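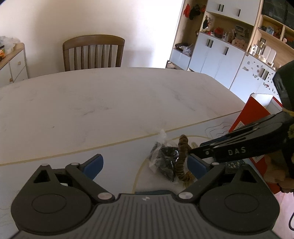

Malsha Bandara wrote:

> I have read the build notes up to the linkage drawings and I have two
> questions before I print anything. First, you give the pad spacing
> fully open but you never say what happens to the pad angle as it
> closes. On mine (an older Trilton copy) the pads toe in toward the
> end of the stroke and anything soft gets squeezed out the front.
> Second, is it worth building a pair? I only have the one printer and
> a corner of the kitchen, and a second gripper is another week of
> printing for me.
>
> Also, what are you using for test objects? I have been picking up
> wooden blocks for a month and I don't think I am learning much.

Malsha,

Taking these in order.

Pad angle. The arms are meant to work as a parallelogram, so the pads should stay parallel through the whole stroke. If yours toe in, the two pivots on one arm are not the same distance apart as the two on the pad carrier. On the old Trilton drawings the holes were given as clearance holes, and people drilled them out by eye. Half a millimeter of error there is enough to see at the pad. Print the arms flat, all in one batch, and ream the holes in pairs with the parts stacked. Don't ream them one at a time.

Check the rivets too. If they are loose you will chase the pad angle for days and never find it. I set mine with a scrap of printer paper under the head, then pull the paper out. The arm should fall under its own weight when you hold the body sideways, but you shouldn't be able to rock it with a fingernail. I had one that rocked and I left it in, thinking it would bed down. It got worse. I drilled it out and put a new one in, which took ten minutes, and I should have done it at the start.

A pair or one. Build one first. Get it working well enough that you stop thinking about it, then print the second from the same files without changing anything. I made changes between my first and second and regretted it, because I could no longer tell whether a bad grip was the gripper or me. They are back to matching now. If the printing time is the problem, the body is most of it. You can drop the infill a good way on the body and nothing bad happens. Leave the arms solid.

That said, a pair does things one can't. Anything with a loose end is a two-handed job. With one gripper you can lift a bag by the neck and put it down somewhere else, and that is the end of what you can do with it. With two you can hold the bag still and work on whatever is lying on top of it.

Test objects. Blocks are fine for setting the stroke and no use after that. What I keep on the table now is a clear plastic bag with the neck twisted and tied, and a fuzzy brown coil of the rope or pipe cleaner kind. The two of them together are harder than either one. The coil drapes over the bag, and when you go for one you tend to catch the other. The bag is also shiny, so if you plan to run the video through any kind of tracking you will find out early where it falls over. Mine loses the edge of the plastic any time the ceiling light is on. I turn it off and work by the window, which means mornings only in December.

For approach, what works best for me is one gripper square on to the bag with the pads open on either side, and the other coming in low from the right for the coil. Coming in from straight above knocks the coil off. I also rest my forearm on the table edge, which helps more than I expected.

Pads. I cast mine in the blue two-part rubber that Udell sells in the small tubs. Somebody on the list suggested the Misik sheet cut to shape with a knife, and I tried it. It grips well on the first day and then picks up lint, and the fuzzy coil makes that much worse. You can wash it, but I got tired of washing it. The cast pads pick up lint too, but a wipe with a damp cloth clears them. Leave them in the mold overnight whatever the tub says. I took a set out after lunch once and they kept my thumbprints.

Counting. I have been keeping a log of tries, one line each, with a mark for whether the object ended up where I meant it to. The log stands at 3922 lines, of which 3587 are marked good. I would not read much into the ratio since the first 500 were nearly all blocks. I mention it mainly for wear. On that number of cycles the arms show no play I can measure, and the pads have been replaced once.

Cables. Nobody asked, but it has bitten me and it will bite you. Leave more slack at the module than looks tidy. If the cable is short it pulls the gripper round as you reach across, and you correct for it with your wrist without noticing, and then everything in the video is at a slight twist. I use thin cable and let it hang. Tjoa posted a clip-on strain relief last spring that prints in 40 minutes or so and fits the body as drawn. I have not fitted it to both sides yet.

One correction to the notes while I am here. In section 5 the pad carrier is drawn with the screw going in from the outside. It goes in from the inside. From the outside the head fouls the arm just before full open and you lose the last bit of travel. I will fix the drawing when I next have the files open. If anyone has already printed carriers from that page, they are usable - just countersink the other face.

If you get the toe-in sorted, please post the hole spacing you ended up with. I would like to know if the old drawings were off by the same amount everywhere or if mine was a one-time mistake.

> P.S. Does the body have to be black? I have most of a spool of
> orange left.

No. Orange will work. The one thing I would watch is the pads. Keep them a color that is different from the body and from most of what you pick up, so you can find them in the video later. Blue has been fine for me.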